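Search this site Enter keywords Search

Reducing the Use of Disposable Cups in the Faltholm Campus Cafeterias

Project report, autumn term
Submitted November 24, 2021

1. Background

The Faltholm campus has two cafeterias, Tanska and Udden, and a smaller coffee counter in the entrance hall of the library. All three serve hot drinks in paper cups with plastic lids. Reusable crockery is available at Tanska and Udden, but it is kept behind the counter and is handed out only when a customer asks for it.

The purpose of this project was to find out how many disposable cups are used, why students and staff choose them, and whether a small change in the way drinks are served could reduce the number. The project was limited to hot drinks. Cold drinks, food containers and cutlery were left out.

2. Method

The work was carried out in two stages. In the first stage, the number of disposable cups used at each outlet was taken from the stock records kept by the catering office. In the second stage, a short questionnaire was given to customers at Tanska and Udden during the lunch period. It was answered by 70 people. The questions concerned where the drink would be consumed, whether the customer owned a reusable cup, and what would persuade the customer to use one.

A trial was then held at Udden over 13 teaching days. Mugs were placed on an open shelf beside the coffee machine and the paper cups were moved behind the counter. Prices were left unchanged. Tanska was used for comparison and no changes were made there.

3. Results

Stock records show that 3495 disposable cups were used at the three outlets in the four weeks before the trial. Tanska accounted for the largest share. The library counter used fewer cups, but has no crockery of its own and no means of washing it.

Most of those who answered the questionnaire said that they normally drank their coffee in the cafeteria and did not need to carry it elsewhere. Several had not known that mugs were available. Those who owned a reusable cup often left it at home, and some found it awkward to clean between lectures.

During the trial, the use of paper cups at Udden fell clearly, while at Tanska it stayed at its earlier level. Staff at Udden reported more work at the dishwasher in the early afternoon. Eight mugs were missing at the end of the trial.

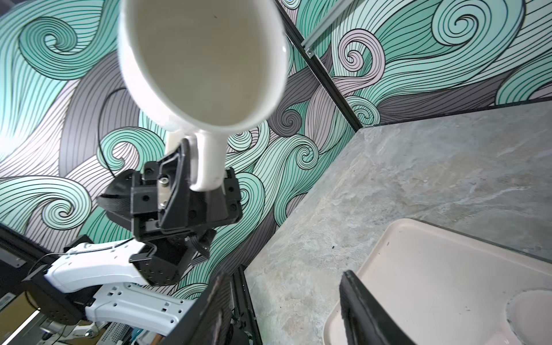 Department of Environmental Studies, Nishad College

4. Discussion

The results suggest that the position of the mugs matters more than price or information. The trial was short, however, and was held in a period without examinations, when customers may have more time to sit down. The loss of mugs is a cost that should be included in any longer trial, together with the additional hours needed for washing up.

White ceramic mugs with a handle are simple to replace singly, and it is recommended that one plain type be used at both cafeterias. Return trolleys should be placed near the exits.

5. Recommendations

It is recommended that the open shelf at Udden be kept and that the same arrangement be introduced at Tanska. The library counter should be considered separately, as it would depend on crockery being carried to and from Tanska for washing. A new count of disposable cups should be made before the catering contract is reviewed in July.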